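Apuesta a campeón antes del torneo: ¿qué pasa si la selección cambia de entrenador y de media convocatoria?

Foros de ayuda > Apuestas deportivas > Fútbol internacional

Rhys Tipoki

Hola a todos, a ver si alguien me echa una mano porque llevo dos días dándole vueltas y en casa ya no me aguantan. En junio metí una apuesta a largo plazo en Tromon, a campeón del torneo, a una selección que en ese momento estaba a 42 a 1 y que a mí me parecía una ganga (tenía un centro del campo jovencísimo, un portero en estado de gracia y un cuadro bastante amable hasta cuartos). No fue mucho dinero, pero para lo que yo juego es lo más gordo que he puesto nunca a una sola selección.

El caso es que desde entonces ha cambiado todo. Echaron al entrenador, el nuevo ha dejado fuera a los dos mediapuntas que me habían convencido y encima el portero se ha lesionado la rodilla. Ahora están a 500 a 1, o sea, que el mercado ya los da por muertos. Mis dudas son estas y las suelto todas juntas, perdón por el ladrillo:

¿Me tienen que respetar la cuota de 42 o la casa puede tocarla? ¿Se puede reclamar la devolución cuando el equipo al que apostaste ya no se parece en nada al que va a jugar? Y luego está lo del cierre anticipado: en Tromon me sale el botón en gris desde el jueves y no sé si es un fallo de la aplicación o si lo han quitado para esa selección. Un compañero de trabajo me dice que en Prurgate él sí puede cerrar una parecida, pero claro, es otra casa y otra apuesta.

También me he planteado cubrirme apostando a que no pasan de la fase de grupos, que está a una cuota muy baja, pero no sé hacer bien la cuenta y me da la sensación de que voy a perder por los dos lados. Cualquier ayuda se agradece, y si me decís que me la trague y que aprenda, pues también lo acepto, que ya tengo una edad.

Warrick Hollis

Buenas, Rhys. Yo llevo años con esto de las apuestas a largo plazo y te cuento cómo lo veo, aunque lo primero de todo es que te leas las condiciones de tu casa, que ahí está casi todo y cada una redacta lo suyo a su manera.

Sobre la cuota: lo normal en una apuesta a cuota fija es que se quede en el precio al que te la aceptaron. Mira el resguardo en tu historial, ahí tiene que poner 42 a 1 y la hora. Si sale ese número, ese es tu precio, suba o baje después el mercado. La excepción típica es el error manifiesto (que alguien teclee un cero de más, vamos), y por lo que cuentas no tiene pinta, porque las demás casas andarían por ahí en junio. Yo la tuve a 40 en Pintér por las mismas fechas, así que imagínate la cara que se me quedó a mí con lo del portero.

Lo de la devolución olvídate, lo siento. Tú apostaste a una selección, y mientras esa selección dispute el torneo la apuesta está viva. Da igual quién se siente en el banquillo o a quién convoquen. Distinto sería que hubieras apostado a máximo goleador con un jugador que al final no va: ahí hay casas que devuelven si no juega ni un minuto y otras que no, y conviene mirarlo antes. Pero a campeón, nada de nada.

Y ojo, que las lesiones de porteros pesan mucho en el precio durante unos días y luego se enfrían. Hace dos torneos me pasó con otra selección que se fue a las nubes cuando perdió al titular, el suplente hizo una fase de grupos estupenda y cuando quise darme cuenta estaban otra vez en un precio decente. No digo que vaya a pasar aquí! Solo que 500 a 1 a estas alturas es un precio de susto, y los precios de susto se mueven.

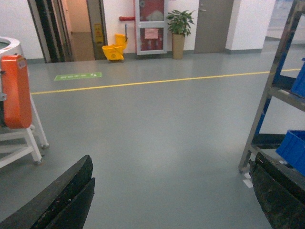

Con el cierre anticipado, lo del botón en gris puede ser cualquiera de las dos cosas que dices. Las casas suelen reservarse el derecho a suspenderlo cuando quieran, y es muy habitual que desaparezca si el valor que te ofrecerían es ridículo. Haz la cuenta a ojo: entraste a 42 y ahora pagan 500, así que tu boleto vale una fracción pequeñísima de lo que pusiste. Aunque te vuelvan a encender el botón te van a dar cuatro perras. Yo preguntaría por el chat de atención, por salir de dudas, pero sin hacerme ilusiones.

En cuanto a cubrirte, yo no lo haría. Cubrir tiene sentido cuando tu apuesta ha ganado valor y quieres asegurarte algo. La tuya lo ha perdido. Si ahora pones dinero a que caen en la fase de grupos, no estás protegiendo nada, estás haciendo una apuesta nueva a una cuota baja - y para recuperar lo de junio tendrías que meter bastante más de lo que pusiste entonces. Si de verdad crees que caen y que la cuota está bien, pues adelante, pero que sea por eso y no por la rabia, que la rabia sale carísima (te lo dice uno que intentó arreglar una final con tres combinadas).

Mi consejo es que la des por gastada, que no la mires hasta que empiece el torneo y que disfrutes de los partidos. Y si notas que le das demasiadas vueltas, en tu cuenta puedes ponerte un límite de depósito, que se hace en un momento y quita mucho ruido.

Trindia

pues yo creo q te la tienen q devolver, a mi me devolvieron una vez en un partido aplazado. reclama y ya esta

Warrick Hollis

Trindia, un partido aplazado es otra historia, muchas casas tienen un plazo para que se juegue y si no se juega anulan. Aquí el torneo se va a disputar y su selección está clasificada. Que pregunte si quiere, pero yo no le daría esperanzas con eso.

Rhys Tipoki

Gracias a los dos! He mirado el historial y sí, pone 42 a 1, así que por ese lado tranquilo. Por el chat de Tromon me han contestado que el cierre está suspendido para esa selección y que no saben si volverá, con un texto que sonaba a copiado y pegado. De cubrirme paso, me has convencido con lo de la rabia. Me quedo con el boleto tal cual, y si el portero suplente se pone a pararlo todo volveré por aquí a dar la lata. Lo de Prurgate, por cierto, resulta que mi compañero apostó a que llegaban a cuartos y no a campeón, así que tampoco era lo mismo.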